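플레스틀리(Plestley) 독서 모임 6월 정기 회의록

시간: 오후 7시 10분 시작, 9시를 넘겨 끝남
장소: 2층 작은 방
진행: 룽나파 노이판(Rungnapa Noiphan)
기록: 지난달에 결석한 사람

1. 지난 회의록 승인
정정 요청 한 건. 지난 회의록에 "전원이 책을 다 읽고 참석함"이라고 적혀 있었으나 사실과 다르다는 지적이 나왔다. "전원이 참석함"으로 고치고 승인했다.

2. 이달의 책: 『틸리츠(Tilitz)의 겨울』
400쪽짜리 장편. 주인공이 집을 나서는 것이 171쪽이다. 룽나파 님은 그 느린 전개가 책의 핵심이라고 했고, 71쪽에서 멈춘 회원은 핵심까지 가 보지 못해 뭐라 말하기 어렵다고 했다. 번역에 대해서는 의견이 갈렸다. 사투리를 충청도 말로 옮긴 것이 신선하다는 쪽과, 눈 덮인 산골 우체국장이 "그려"라고 할 때마다 집중이 깨진다는 쪽이 맞섰다. 이 문제로 35분을 썼다. 결론은 없다.
결말의 편지를 누가 썼는지도 논의했다. 동생이라는 의견이 우세했다. 우체국장 본인이라는 설은 근거를 대 보라는 요청에 "느낌"이라고 답하여 더 다루지 않았다.

3. 다과
다과비를 회비에서 낼지, 돌아가며 각자 준비할지 논의함. 돌아가며 준비하되 종류는 간섭하지 않기로 했다. 다만 부스러기가 많이 나는 과자를 가져온 사람이 그날 빗자루를 잡는다는 단서가 붙었다. 찬성 다수, 반대는 버터 과자 애호가 한 명.

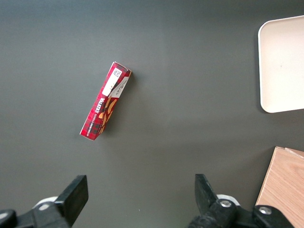
워커스 바닐라 쇼트브레드.

4. 도서 대출 장부
공용 책장에서 13권의 행방이 확인되지 않는다. 장부에는 빌려 간 사람 칸에 "나"라고만 적힌 줄이 여럿 있다. 글씨체로 추적하자는 제안은 모임 분위기를 고려해 보류했다. 다음 달까지 조용히 책장에 꽂아 두면 묻지 않기로 함. 앞으로는 이름을 적는다.

5. 지난(Zinanitz) 모임과의 교류
'지난 모임'이라고 쓰면 저번 모임으로 읽힌다는 지적이 있어 이하 '지나니츠 모임'으로 표기한다. 그쪽에서 합동 토론을 제안해 왔고, 책은 시집으로 하자고 한다. 우리 쪽은 얇다는 이유로 즉시 찬성했다. 날짜는 룽나파 님이 조율한다.

6. 다음 책
후보는 『로만(Roman)』과 어느 등대지기의 회고록. 표결 결과 동수가 나와 재투표했고 다시 동수였다. 두 번째 투표에서는 두 사람이 서로 양보하느라 표를 맞바꾼 것으로 확인됐다. 동전을 던져 『로만』으로 정했다. 절반까지는 읽어 오기로 하고, '절반'의 기준은 각자의 양심에 맡긴다.

7. 기타
- 창가 자리 선착순 원칙 재확인. 가방은 사람으로 치지 않는다.
- 토론 중 검색 금지 건은 시간이 모자라 다음 달로 넘김. 세 번째 이월.

다음 발제: 71쪽에서 멈춘 회원. 본인은 이의를 제기했으나 기록자가 듣지 못함.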